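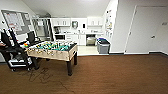 Break room, Steltow building: foosball table, kitchenette and door.

Giltell Mobile Robotics
Fault review meeting, Saturday, July 15, 2023
Chair: Shabani Nzioka
Present: controls, test and facilities leads. Apologies from the Farahani integration desk.

1. Minutes of previous meeting
Accepted with one correction. The brake test listed under item 3 was run on unit 7, not unit 2.

2. Break room stop fault
2.1 Test reported that unit 7 lost localization during a run from the break room door to the kitchenette. The unit kept driving on wheel odometry and touched a leg of the foosball table before the bumper stop cut in. No injury. No damage to the table was logged.
2.2 Log review: the planner held a stale pose for three seconds. The localization watchdog should have tripped inside that window. It had been disabled in the Flovov configuration file during tuning and was not turned back on.
2.3 Controls noted that the table is a weak target for the low scanner, which sees only the legs. The body of the table sits above the scan plane and is not in the cost map. The same applies to chair armrests.
2.4 Facilities asked whether the dark mark on the floor in front of the table came from the drive wheels. Test could not say. The mark is not in the incident report. To be checked against the tire compound.
2.5 The remote stop was pressed but the command arrived after the bumper event. Radio log requested from Farahani.

3. Decisions
3.1 Unit 7 is locked out until the watchdog is restored and tested on the bench.
3.2 The watchdog setting moves to the protected parameter group. Changes need two signatures.
3.3 Break room runs are suspended for all units. The foosball table stays where it is. A keep-out zone will be drawn on the map to cover the full tabletop and rod travel.

4. Actions
Controls: restore watchdog, issue patch, compare settings on unit 2.
Test: repeat the fault on the bench with the scanner covered.
Facilities: floor mark, see 2.4.
Nzioka: send incident report to Farahani.

5. Other business
The annual stop-circuit inspection remains set for November. Battery cart request deferred.

Meeting closed. Next meeting to be called when the bench results are in.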